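We use cookies to make this site work and to remember your settings. By staying on this page you accept our cookie policy. OK

Cords, cords, cords!

I got a whole mailbag after the junk drawer column, and almost every letter was about cables. My favorite came from Annelore Teuber, who saves bread bag tags and writes the name of each gadget on them in marker. Clip one on the cord right next to the plug and you'll never unplug the freezer by mistake again. I did my whole kitchen in one evening and I love it!

For long extension cords, learn the over-under coil (one loop normal, the next flipped) and the kinks just disappear. My 50 foot outdoor cord used to fight me every November when the lights went up. Now it drops flat into a bucket and comes out the same way. Tie it with a strip of old bicycle tube - grippy, stretchy and free.

Short cords go in cardboard toilet paper rolls, stood on end in a shoebox. Write on the roll! 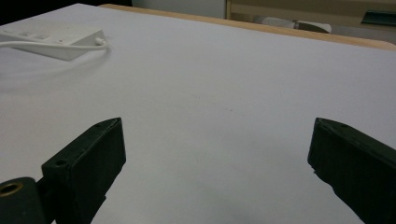

Vol. 12, No. 7

On a desk or craft table, push the power strip up into a back corner and let its cord run off the side, so your work space stays clear. Never coil the cord tightly while it's in use, and please don't plug one strip into another. Space heaters go straight into the wall outlet, always.

Next time: getting candle wax out of a tablecloth.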